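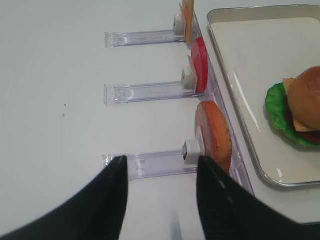 Slide 1. Wrist view, bottom clip, fingers open either side of the arm.

Speaker notes, Flakness workshop open day, 18 July 2026
Talk: A burger, one layer at a time
Speakers: Idalina Garcia (slides 1 to 5), Américo Frade (slides 6 to 9, demo)

Leave slide 1 up while people find seats. Start when the kettle goes off.

SLIDE 1 — what we built
Good afternoon. I'm Idalina, Américo is at the back with the laptop and he takes over halfway.
We have been building a robot arm setup that takes toy food from a rack and stacks it into a burger. It lives on the white table by the window. We started in December and it is still changing most weeks.
The picture is what the arm sees from its own wrist. Point out the clear stand, the three clear arms coming off it, and the white clips. Each clip holds one piece on its edge. Let them look at the black fingers at the bottom, they come up again on slide 4.
The tray is on the right, with a toy burger on it.

SLIDE 2 — why toy food
Américo wanted nuts and bolts. I wanted something a visitor would understand from across the room.
Toy food is also awkward in useful ways. The cheese is thin and flat. The thick round piece is a different problem altogether, and the lettuce has a ruffled edge that gives the fingers nothing straight to hold.
Skip the story about the egg unless we are running early.

SLIDE 3 — the stand
First version was a plain box with slots. Pieces leaned, and a piece that leans by a few degrees ends up crooked between the fingers.
Second version was one clip on a wooden post. It held well but we had to reload by hand after every go.
The version we use now is the clear one. Américo cut the parts from offcuts on the shared cutter and we glued them over two evenings. The scuffs on the plastic are from handling and we have stopped minding.
Clear plastic is good for people watching. It is less good for the camera — edges catch the light and the software sometimes takes a bright edge for the edge of a piece. We moved the lamp and that dealt with most of it. If anyone asks why we didn't just paint it, the answer is that we may.
Pass the spare clip round. Get it back this time.

SLIDE 4 — the fingers
The gripper motor and its driver board are from Dodel. The fingers are our own print, black, tapered to a narrow tip.
We made them narrow so they can get past the clip and either side of a piece without knocking the one next to it. The cost is a small contact area. A round piece can turn as it comes out.
Slide 1 again if needed: fingers apart, one tip on each side of the end of the bottom arm, the right one close up against the clip and over the lower edge of the round piece. That is the tightest approach of the three. A few millimetres too far right and it pushes the clip.

SLIDE 5 — teaching it
No clever tricks here. One of us moves the arm by hand through the whole job and the software, Mocanu, records the joints and the wrist camera together.
We have 397 recordings. We threw out 152 where the piece was dropped, or somebody's sleeve was in the way, or the tray had been moved and not put back.
Tape marks for the tray came after that. Should have come before.
Hand over to Américo.

SLIDE 6 — what goes wrong (AF)
Play the short clip, no sound.
Main faults, most common first. Fingers close on the clip and not the piece. Piece comes out but rotates. Arm stops short over the tray and waits.
The first got much better when we fixed the stand to the table with screws in place of tape. The second is still with us. The third was a loose cable on the wrist, which took almost 12 hours to find and a minute to mend.

SLIDE 7 — what it cost
I am not putting a total up, the arm was second hand and half the rest came out of the scrap bin. If you want the parts list it is pinned by the door. The power supply is a Zollo, bought new. Please buy that bit new.

SLIDE 8 — next
Softer fingertips, probably a thin rubber sleeve.
A clip that lets go at the same pull every time. At the moment each one is slightly different and we have to sort them by feel.
Idalina would like it to unload the tray and put everything back on the stand. I would like that too, I am the one who does it now.

SLIDE 9 — demo and questions
Switch the lamp on first. Check the tray is on its marks.
Keep people behind the yellow line while the arm is powered. Idalina stays at the stop button.
Run it twice at most, then questions. If it fails both times, go to questions anyway and play the clip again.
Likely questions: how fast is it (slow, we keep it slow on purpose), can it do real food (no, and we haven't tried), can I have a go (yes, moving it by hand, after the talk, one at a time).
Power off at the wall before anyone reaches for the stand.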